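빈 피킹 실습 보고서: 그리퍼 미끄러짐 고장의 원인 조사

작성: Kidus Worku, Evie Hollis
지도: Lieselotte Harms
제출일: 2022년 2월 9일

1. 고장의 내용

우리 조의 과제는 파란 플라스틱 상자에서 누름 버튼을 하나씩 꺼내어 옆 상자로 옮기는 것입니다. 제어 프로그램의 이름은 Skila입니다. 전체 시험에서 파지를 500회 시도하였고, 그중 39회는 버튼이 손가락 사이에서 빠졌습니다. 버튼이 떨어져도 프로그램은 파지 성공으로 기록하고 다음 동작을 계속했습니다. 한 번은 빈 그리퍼가 상자 벽에 닿아서 Evie가 비상 정지를 눌렀습니다. 사람이 다치지는 않았습니다.

2. 조사 방법

먼저 힘의 설정을 의심했습니다. 그러나 힘을 올린 후에도 결과가 거의 같았습니다. 그래서 손목 카메라의 영상과 로그의 시각을 맞추어 비교했습니다. 버섯 모양의 머리가 있는 버튼은 머리가 둥글기 때문에 손가락이 높은 위치에서 닫히면 위로 미끄러질 수 있습니다.

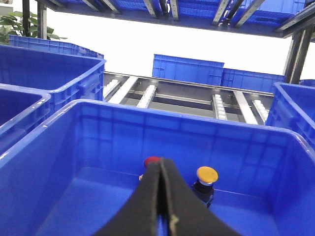
그림 1. 손목 카메라의 영상. 그리퍼 오른쪽에 노란색 버튼이 있고, 손가락 끝 너머에 빨간색 버튼의 윗면이 보인다.

또 하나의 문제는 가림입니다. 그림 1과 같이 손가락이 뒤쪽의 물체를 일부 가립니다. 이때 물체 중심의 추정이 실제 위치와 달라졌고, 로그에서 그 오차는 최대 9 mm였습니다.

3. 원인과 조치

원인은 두 가지라고 판단했습니다. 첫째, 파지 높이가 버튼의 머리를 기준으로 되어 있었습니다. 둘째, 손가락이 닫힌 폭을 확인하는 단계가 없었습니다. 파지 높이를 아래의 검은 몸체 기준으로 바꾸고, 닫힌 후 약 300 ms를 기다린 다음 폭을 읽게 했습니다. 폭이 기준보다 작으면 로봇이 정지합니다.

4. 남은 문제

수정한 프로그램은 아직 짧게만 시험하였으므로 미끄러짐이 얼마나 줄었는지 말할 수 없습니다. 버튼이 벽에 가까이 있을 때의 접근 방향도 정하지 못했습니다. 4월에 같은 조건으로 전체 시험을 다시 할 예정입니다. 로그 정리를 도와준 Finn Lindemann에게 감사드립니다.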